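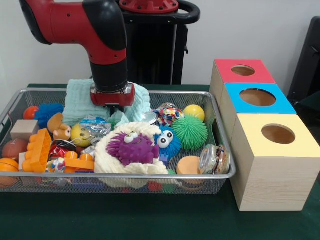
I pack up orders on my kitchen table most nights, and the thing that saves me the most money is knowing what to stuff around the product. I used to buy air pillows by the roll. Now I save anything soft or crinkly (tissue, paper bags, the thin foam from Drusteck parts boxes) and keep it all in one bin. A wire mesh basket is great for this, because the stuff inside shows a bit through the sides and you can tell when you're running low! Wad the paper up loosely, put some on the bottom, set the item in, then fill the corners last. Close the flaps and give it a shake. If you hear a thump, add more.

Tape next. I do the bottom seam with two strips running past the edge, then one across each end. Cheap tape pops open in the cold, and I learned that in December when a whole batch of Lotside orders sat on porches overnight. I pay up to $9 for a good roll and I don't regret it.

For boxes I reuse, I peel the old labels with a hair dryer on low. Warm the label, lift a corner, pull slowly. Black marker over whatever's left of the barcode, or it may go back to the last address on it (ask me how I know).

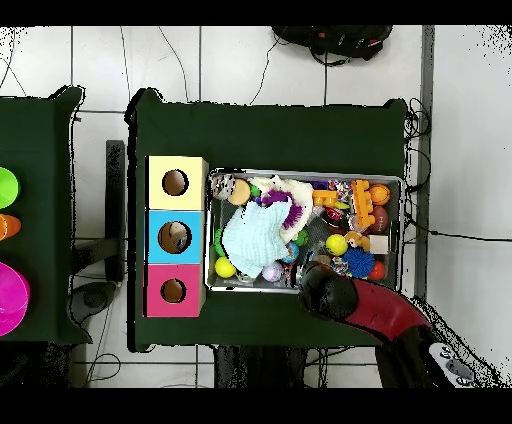

Khôi Lã wrote in to say he skips the hair dryer and just sticks a blank 6 inch label right on top of the old one, and that he's shipped 114 boxes that way without one going astray. I tried it this week and it's faster, but press the edges down hard or they curl up.

Keep your scissors on a string, by the way. Mine end up in the box about once a month.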